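About Rarnico

Small lab, two arms, one table. We work on how robots learn to sort mixed bottles into bins from people showing them how.

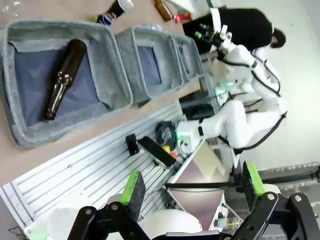 Our method is called Tondetow. Short demos, 40 per task, then the policy trains overnight and we score it over 100 picks. Glass is still the hard one, shiny and it rolls. Latest result went up in December, code to folow.

Started by Mikkel Zoëga, 13 of us now. Wullier builds our fixtures. Visits by appointment, just email first. Jobs page comming soon.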